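Fotero Gripper Comparison: Progress Report for December
Prepared for the Brometside program office

Work this period went into the simulated half of the comparison. The Fillus and Costache gripper models both load on the two-armed robot without errors, and both now take commands from the same controller. The old setup used a separate controller for each, so none of the earlier timing results could be compared fairly. We have dropped them from the report.

We ran 1,668 simulated pick attempts on household items. Of these, 213 ended with the arm stopping short because the planner could not find a path past the table edge. Most of those came from one starting pose, and we have changed it. A further 57 attempts were thrown out for a logging fault that left the finger positions blank. The fault is fixed.

We are not ready to say which gripper does better. Thin items and bowl rims are still giving trouble with both models, and the contact settings need more tuning before the numbers mean much. Friction values are being checked against bench measurements.

The head camera view was also reviewed. With both arms forward, the hands stay in view on either side of the table, but small items at the far end are hard to make out. We plan to test a higher resolution there before changing the camera position.

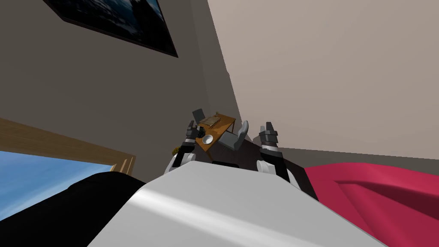
Figure 1. Simulated room with both arms raised toward the table. Grippers empty.

Spending is within plan. The physical Costache unit is six weeks behind its delivery date, which moves the first bench trials into the next period. We ask that the bench trial milestone be shifted by the same amount. Remaining work on the simulation side:

Repeat the full run from the new starting pose
Finish the friction checks
Test the higher camera resolution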